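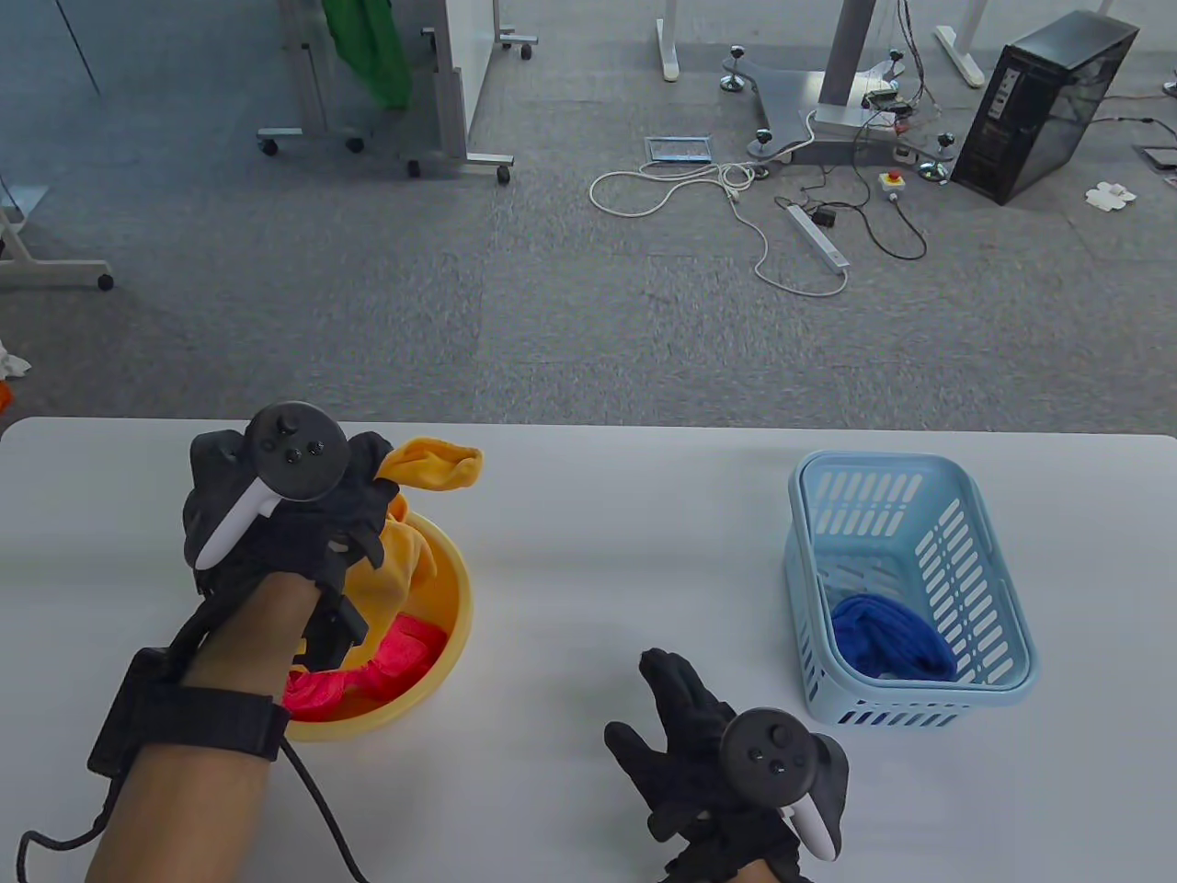 Will a machine ever do my laundry?

March 28, 2025

My mother did the washing on Mondays and the ironing on Tuesdays, and I can still smell the starch. I do mine whenever the basket stops shutting, which in January was nearly every other day, what with the wet coats and the scarves and the towels that never quite dry. So when people ask me whether the robots are coming for the housework, I say I wish they'd hurry up, and I'll hold the door open for them.

I have been reading about all this for longer than is good for me. It began when a friend in Jukthorpe sent me a brochure for a thing called the Flivovell, a household helper with two arms and a price of £3037, and I sat up in bed with my tea going cold, wondering which holiday I could do without. The brochure promised tidying, sorting and "light textile care". I rang the number (I am the sort of person who rings the number) and a very patient young man told me that light textile care meant moving a towel from one place to another, provided the towel was in a place it knew. Folding was planned. Socks were being looked at!

I don't say this to mock. I've come round to thinking that cloth is about the hardest thing in the house. A mug is the same mug whichever way you pick it up, but a jumper is a different shape every time you touch it, and it hides its own sleeves. You and I find the collar without looking. We feel the thickness between finger and thumb, give the thing a shake, and there it is. Lifting a bit of knitting out of a basin is a job you could give a three-year-old, and the three-year-old would do it while singing.

What cheers me is that the people building these machines seem to have noticed, and have gone back to hands. At Omoreo, one of the firms I follow, they published a long and rather endearing account of their year, in which they said they had gathered 2491 goes at putting cloth into tubs and taking it out again, of which they judged 1492 good enough to learn from. I read that out at supper. My family thought it was a sad way to spend a year, and I thought it sounded exactly like bringing up children. 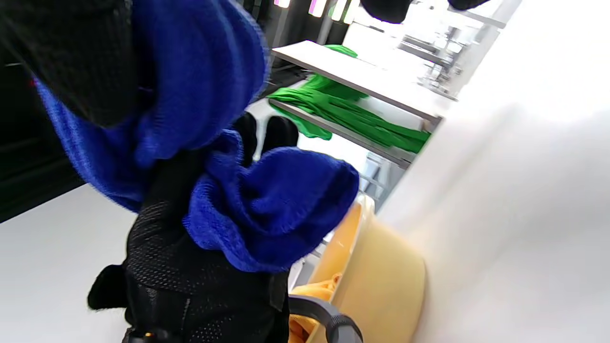
So, can they do it yet?

No, not in my kitchen, and I suspect not in yours. A machine that can empty a tub on a clear white table may still be beaten by a duvet cover with a sock in the corner. The Kanaan laundry, where I send the big tablecloths, has a machine that feeds sheets into the press very nicely, but the shirts still go through people's hands, and the people are quick and have opinions about collars.

I'd say wait. Keep the £3037 and spend a little of it on a decent airer, and look again in 2 years or so, when the socks have been looked at properly. I shall be first in the queue, with my basket that won't shut.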